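How to Score a Tidying Policy Without Fooling Yourself

So your policy hits its success rate in the demo video. Lovely. Now run it properly.

We tested Kimcombe, our pick-and-place policy, with the routine below. It is dull, and it cost us one very flattering number.

Step 1. Write down what counts as success before you start. "Cloth released, arm clear" is a rule. "Looked pretty good" is a mood.

Step 2. Make a list of 42 starting layouts and shuffle it. Left to choose by hand, you will put the cup where the robot likes it. We all do.

Step 3. Run every layout three times. Log each attempt, including the ones where somebody says "that one didn't count." It counted.

Step 4. Score rigid and soft objects separately. A cup keeps its shape between attempts, while a cloth gets a new one every time it's dropped, and a single average will happily hide that from you. 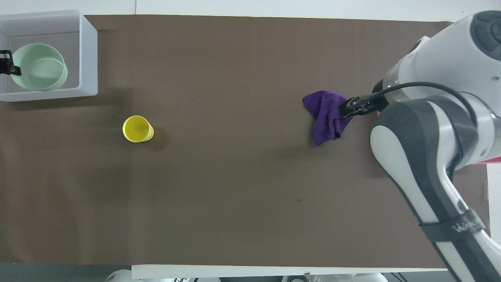
Step 5. Give grasping and placing their own columns. Our old sheet had one column for both, so a firm grip followed by a terrible release went down as a plain failure, and we spent most of June fixing the wrong half of the policy.

Step 6. Have someone who didn't train the model do the scoring. Bribe them with lunch if needed.

Report the raw counts next to the percentage, even if the percentage looks nicer alone.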